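Cutting Shapes from Modelling Dough

Modelling dough is cheap, keeps for weeks and gives clean shapes if it is rolled to an even thickness and not overworked. The method below is for home-made salt dough or shop-bought soft dough. It does not suit air-drying clay, which needs a different cutter and a lot more patience.

What you need

A lump of dough about the size of a fist
A smooth, wipe-clean board
A rolling pin, or a straight-sided jar
Metal cutters, small to medium
A little plain flour or cornflour
A blunt table knife
A tub with a tight lid

If you are making the dough yourself, weigh out 415 g of plain flour and mix it with half that weight of fine salt, a spoonful of oil and enough warm water to bring it together. Add the colouring to the water and not to the flour, or you will get streaks. Strong colours such as red and orange need more colouring than you expect and can stain a worktop, so keep them on the board until they are put away.

Preparing the dough

Knead the dough for 4 minutes. Cold dough cracks at the edges when it is rolled, and kneading takes care of that. If it sticks to your hands, work in a pinch of flour. If it crumbles, wet your fingers and knead again. Do not pour water straight on to it.

Shape it into a ball, put it in the middle of the board and press it down with the flat of your hand. Turn it over and press again. A small piece may need no rolling at all. For a bigger one, roll from the centre outwards and give the dough a quarter turn between strokes. Aim for the thickness of a pencil. Thinner than that and the shapes stretch when you lift them; much thicker and small cutters get stuck.

Dust the underside lightly before you cut. Too much flour dulls the colour and leaves white patches that are hard to rub out. 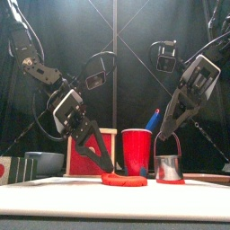 Cutting

Dip the edge of the cutter in flour and tap off the extra. Start near the outside of the dough and work inwards, leaving a narrow gap between shapes. Starting in the middle wastes a good deal of dough and means rolling it out again sooner.

Press straight down until you feel the board. Do not rock the cutter. A slight twist helps with a round one but will spoil a star or anything with points. If the dough slides about, hold it steady near the edge with your other hand, well clear of the cutter.

Cutters with a handle on top are easier on the fingers than plain ones, particularly for children. The handle makes it tempting to pull up at an angle, though, and this drags one side of the shape. Lift it straight up.

If the shape comes up inside the cutter, push it out gently from above with a fingertip. If it keeps happening, the dough is too warm or too wet. Wrap it, leave it in the fridge for a while and try again.

Lifting the shapes

Peel away the spare dough first and leave the shapes where they are. Then slide the table knife underneath, flat to the board, and lift each one on to baking paper. Smooth any ragged edges with a damp finger.

Salt dough shapes can be dried in a very low oven. Mine take most of an afternoon – turn them halfway through so they don't curl. If they are to be hung up, make the hole with a straw before drying. Shop-bought dough should not go in the oven unless the tub says so.

Using up the scraps

Press the scraps together and knead them briefly before rolling again. Each rolling picks up a bit more flour, so by the third or fourth go the dough will be noticeably stiffer. A few drops of oil will bring it back.

Clearing up

Let any bits left on the board dry, then scrape them off with the knife – wiping them while soft only spreads them. Wash metal cutters by hand and dry them straight away, as the salt will rust them. Store the dough in its tub with the lid pressed down all the way round. Salt dough keeps for some 40 days in the fridge. Throw it out if it smells sour or has dark specks.

Tomoyo Sugawara
Last updated 6 October 2021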